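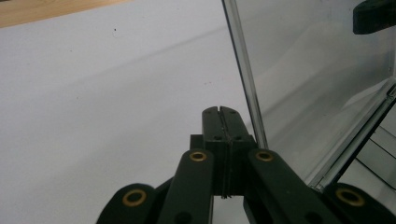
4.2 What guests asked for at the front desk

I went into this part of the study pretty sure that Wi-Fi would swamp everything else. It's the first thing on nearly every listing, and it's the thing my own family asks before the bags are out of the car. So I built the coding sheet with a big fat Wi-Fi category (passwords, speed, dead spots, how many devices) and squeezed everything to do with the kitchen into a single line. That was a mistake, and I had to recode the first batch of desk logs once I saw how much was piling up on that one line.

To recap from Section 3, the logs come from 15 small motels and guesthouses, all of them with some kind of kitchenette in at least part of the building. Desk staff wrote down each question in whatever words they liked, and I coded them later with Arlindo Araújo. We ended up with 159 usable entries. I threw out anything I couldn't read and anything that was plainly a complaint about the bill, as bills are a different paper and I don't want to write it.

The kitchen questions were mostly about things the listing had already mentioned, which surprised me! Guests at Sanari had read the word "kitchenette" and booked on the strength of it, and then they came down to the desk to find out if that meant a stove. Sometimes it did. The owner there, Washington Cordeiro, used the same word for a room with two burners and for a room with a microwave and a sink, and when I asked him about it he said the booking site only gave him one box to tick. I heard much the same at Coutinho, where the upstairs rooms have a full-size fridge and the downstairs rooms have one that holds a carton of milk if you lay it on its side.

Dramier does it differently. Their listing spells out the pots, the plates and even the can opener, room by room, in a block of text so long that I assumed no one would get through it. I can't say for sure that people read it. What I can say is that Dramier's log has five kitchen questions in it, and that every one of them is about where to buy groceries late in the evening. None of them asks what is in the room. It's one property, with a lot of repeat guests, so I wouldn't hang a policy on it.

Parking came next, and then laundry. I had expected laundry to matter only for longer stays, but seven of the entries from Clenetti are one-night guests asking if they could dry a few things overnight. Clenetti is near a hiking trail, and the logs were kept in October, so wet socks are probably doing a lot of the work here. I kept those entries in. Taking them out doesn't change the order of the categories, though it does bring laundry down close to early check-in.

A word on how the questions got written down. Staff were busy, and some of them clearly logged a whole run of questions at the end of a shift, from memory, in the same pen. Those entries are shorter and they use the property's own vocabulary ("kitch. q., rm w/ stove") where the ones written on the spot sound more like a guest talking. Araújo and I disagreed about how to treat them. He wanted them weighted down; I wanted them left alone but flagged, and that's how they appear in the appendix. The next section looks at the same questions by length of stay, where the flagged entries matter a bit more.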